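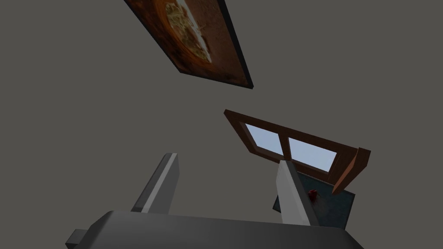 Deepak Awasthi wrote:
> Skimgate says Sandhu is leaving Dultumport before the August
> episodes. A source told them she has turned down 2000 a week
> to stay. Looks pretty final to me.

Final according to whom? Skimgate had her leaving last year as well, and she then did 60 episodes. It's always "a source", never her agent. I'd also like to know how a source gets to see her contract. She's still in the trailer, for what that's worth. I'll believe it when the channel says so.

Chin-lung Lo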